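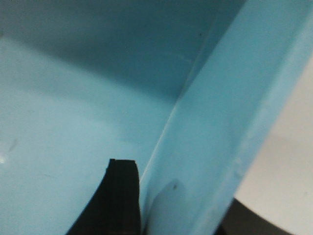 Inside one of the light blue bins. A few smudges, otherwise ready to go.

Bin swap starts in October

The supply room is changing over to plastic bins for everything now kept in cardboard cartons. Kanchan Kashyap put the order in over the summer and 77 bins have been delivered to the Iyer Street building. The old cartons will be recycled as the shelves are emptied.

Bins go to the craft room first, then the kitchen pantry, then the lending closet. Danilo Estrella is drawing up the shelf plan and will post it on the supply room door. If your group has a shelf now, you will have a shelf afterward, but it may not be the same one.

Before your group's bins are filled, please wash them. Dish soap and a soft cloth are enough. Do not use scouring pads - they scratch the plastic and the scratches hold dirt. Get into the corners where the sides meet the bottom. Wipe the rim as well, inside and out, and turn the bin upside down on a towel until it is dry. 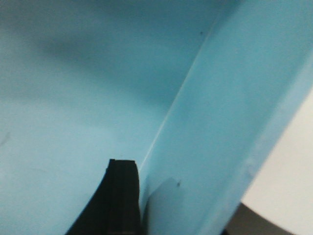
The corner crease, where a side meets the next surface. Run the cloth along here.

Labels go on the short end, facing out. Usha Ramasamy has a roll of the removable kind in the office. Please don't write on the plastic with marker. Put the group name on the first line and the contents on the second. "Misc." is not a content.

Paint, glue and anything else that can leak should be bagged before it goes in. Food stays in its own sealed packaging. Scissors and craft knives are kept in the locked cabinet and should not go in a bin at all.

Bins can be stacked up to 5 high on the floor and two high on a shelf. Heavy things such as paper and canned goods go at the bottom.

If you find a cracked bin, set it aside by the sink in Room 123 and tell Nipon Phromma. Spare bins will be kept there too. Groups that want more than their share should ask Kanchan before taking any.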